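Sun 7 April

Grokine vs Statier, second round, all in sim. Both gripper models now run on the same Trernatix controller profile, so what's left between them should be fingers and not tuning. Big relief!

Set each to 2000 grasps with the layout reshuffled every 100. Closing force capped at 55 on both. The wrist camera feed finally keeps up with the arm (the fix was one buffer setting, after all that digging).

Objects for this set: yellow crate, banana, oval bowl, red mug, puzzle cube, small white bottle, carton, gray block. Pegboard top again, I like how quickly a bad camera pose shows up against the rows of holes. 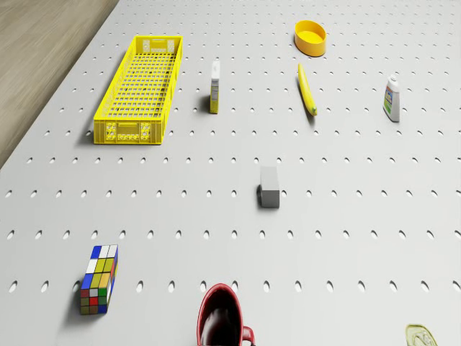 Reply from the Lindsay bench was that the cap is too kind to Statier, whose pads are softer to begin with, and that we should sweep the force before believing any ranking. Fair point, and an easy one to script.

So far Grokine is lovely on the block and clumsy on the bowl rim. Statier the other way round, which I did not expect at all! Sweep goes in tonight, same seeds. Still to do: mug handle approach from the side, check pad friction values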